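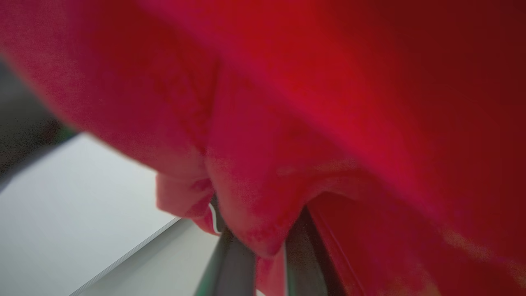

Soft red cloth, up close.

What is a short story?

A short story is a made-up story that you can read in one go. Some take five minutes. Others take an hour or so, which might be a whole bus journey or most of a rainy afternoon.

A novel is different. It has room for lots of characters and can follow them for years. A short story usually has one main character, or two, and one thing that goes wrong.

How long is short?

There is no rule. Some short stories fill a single page and some go on for 30 or more. If a story gets much longer than that, people may start calling it a novella, which means a short novel.

What is a collection?

Short stories are often too small to be sold one at a time, so several are put together in one book. This is called a collection. If all the stories are by the same writer, the writer's name goes on the front. If they are by different writers, the book is called an anthology, and the person who chose the stories is called the editor.

Take Jamville and Other Stories by Alby Ruddock. It has 19 stories in 218 pages. The first, "Jamville", is about a town where the shop sells only jam. The longest is "The Hollis Bus", which starts on page 82. In that one a girl called Hevau gets on the wrong bus and has to decide whether to tell the driver.

The words "and other stories" tell you that the book is named after one of the stories inside it. That story is called the title story. It is often the first in the book, but it can be anywhere.

Do you have to read them in order?

No. You can start with the one that has the best title, or the shortest one. Look at the contents page near the front. It lists each story and the page where it begins. "Flurnex", for example, is on page 109.

Some writers do link their stories. A boy who walks past in one story might be the main character in another. You will spot more of these links if you read from the beginning.

Why do some stories just stop?

Short stories do not always tie everything up. We never find out if Hevau gets home in time for tea. The writer has left that part for you to think about, and your friend may have a different idea from yours.

Words to know

Anthology: a book of stories or poems by different writers.
Collection: a book of stories or poems, often by one writer.
Editor: a person who chooses or checks writing for a book.
Novella: a story longer than a short story and shorter than a novel.
Title story: the story a collection is named after.

Something to try

Write a story that fits on one side of paper. Give it one character and one problem. Start on the day the problem happens.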